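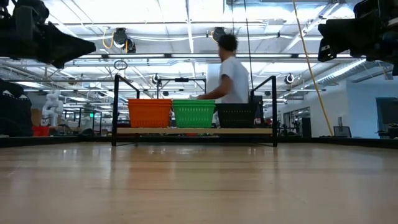 Orange and green baskets on the rack

Hi all,

Date for the archive: July 26, 2026.

Picking up the thread on first credit cards, as I've been through this twice now with my own two and have Opinions. I'll quote the bit I'm replying to so people don't have to scroll:

> My daughter is off to Clullow in the autumn and her bank has
> offered her a student credit card with a limit of 447 pounds (odd
> number, I know). She's never borrowed a penny. My instinct is to
> tell her to bin the letter and stick to her debit card, but a chap
> at work says she'll need some sort of history if she ever wants to
> rent a flat. Is he right? And is there any harm in her having it
> and leaving it in a drawer?

Your chap at work is partly right, I'd say. My eldest had no borrowing history at all when she tried to rent in Parnon, and the letting agent wanted either a guarantor or a whole lot of rent up front. We ended up being the guarantor, which was fine, but it did make me think a bit harder about what to do with her brother.

He took a small card in February, before his second term, and we agreed he'd put one thing on it - his phone contract - and set up a direct debit to clear the full balance each month. Full balance, mind, and do check that box! The form he was given had the minimum payment ticked already and he very nearly sailed past it. He'd have been paying interest on his phone bill without noticing, the daft lad.

As for leaving it in a drawer, I can't see much harm, but it won't do her a lot of good either. A lender looking at her file would see an account that's open and never used, and that doesn't tell them how she handles a bill. One small regular payment is plenty. If she's the sort to be tempted, she could leave the card at home with you and let the direct debit tick along by itself.

Things I wish I'd told my eldest sooner: don't take cash out on it (the interest starts straight away on most of them, and there's usually a fee too), get on the electoral roll at whichever address suits, and don't apply for 3 cards in a week to see which one says yes. She did a version of that last one. Two refusals and a lot of sulking.

Oh, and holidays. She went to Gündoğdu with friends and used her card for everything, and the foreign transaction fees came to 51 pounds by the end of it. Worth reading the small print on that before she goes anywhere, as some cards charge and some don't.

Has anyone's youngster tried the Kerkasum budgeting app? Mine swears by it but I haven't looked at it properly, and I'm a bit wary of anything that wants to log in to your bank account. I'd love to hear from somebody who has used it for more than a month or so.

Anyway, good luck to her at Clullow, and do let us know what she decides about the card - I've got a nephew coming up to the same question next year and his mum will be asking me!

All the best,
A twice-tested parent

Contact the list owner | © Family Money list | Back to top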